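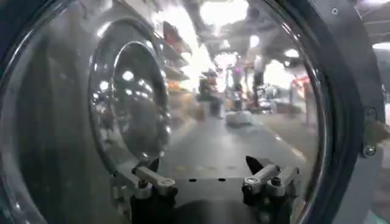
Heike wrote under the May entry that the shrinkage numbers are no use to her unless we say how the pieces were dried, and she wants that in the notebook before we cut any more of the Nilleda cloth. Fair enough. The May strips were hung, then half of them got moved and the record doesn't say which half. I'm starting over.

3 July 2024
Linen shrinkage, second run

Cloth: Nilleda plain weave, undyed, from the Borcombe bolt. Control is the older Lurmont linen we used for the aprons. All squares marked before washing with running stitch in polyester thread, 697 mm between the stitch lines, warp and weft both. The odd number is what the big template gives and I didn't want to make another one. Warp direction shown by a knot in the corner.

Edges overlocked. Two of the May pieces frayed so badly that the weft measurement was a guess.

Wash: 60 degrees, plain powder, no softener, full spin. Squares went in with old sheets so the load was a normal size. Iker weighed the powder.

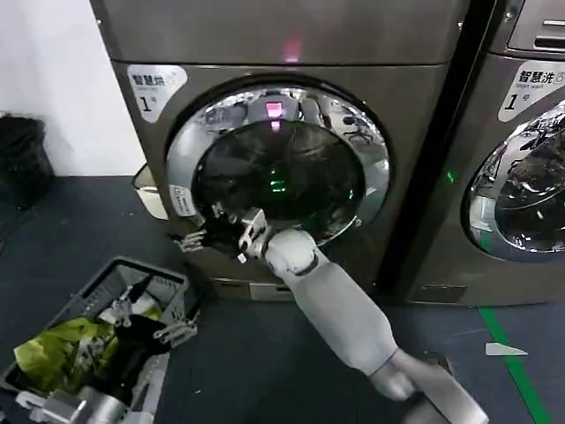 Measuring

Squares rested flat overnight before the tape went on. No ironing and no pulling. Three readings each way, average written down. Oleksandra read the tape and I wrote, then we swapped for the control pieces.

Nilleda warp is clearly worse than weft, same as May. The control barely moved, but it has been on the shelf for years and I can't rule out that someone washed the whole length before it was cut. Need to ask Soledad, who may still have the Herrero order book.

One Nilleda square came out skewed. The stitch lines are no longer at right angles, and the diagonal readings differ by enough to see without the tape. I kept it in the set and put a star next to it. Offcut number is 311 if anyone wants to check how it sat on the bolt.

Drying: half flat on the rack, half tumbled on low for 30 minutes and taken out.

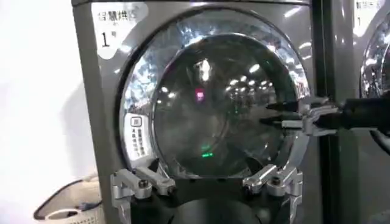 Enda asked whether the tumbled squares would relax again if they were dampened and laid flat, and whether anyone had tried it before we blame the dryer for the difference. We haven't. Will take two tumbled Nilleda squares, mist them, leave them overnight and measure again with the same tape. The wooden rule in the drawer reads short at one end, so please don't use it for this.

Handle of the tumbled pieces is softer and the surface is a bit hairy. Flat-dried ones are stiff with hard creases where they touched the rack bars. 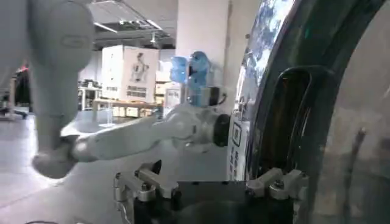 For the smock pattern I would still prewash the full length and cut afterward. Allowance in the warp stays as it was in May until the misted squares are measured. Squares are in the gray folder, stapled by drying method. Starred one is on top.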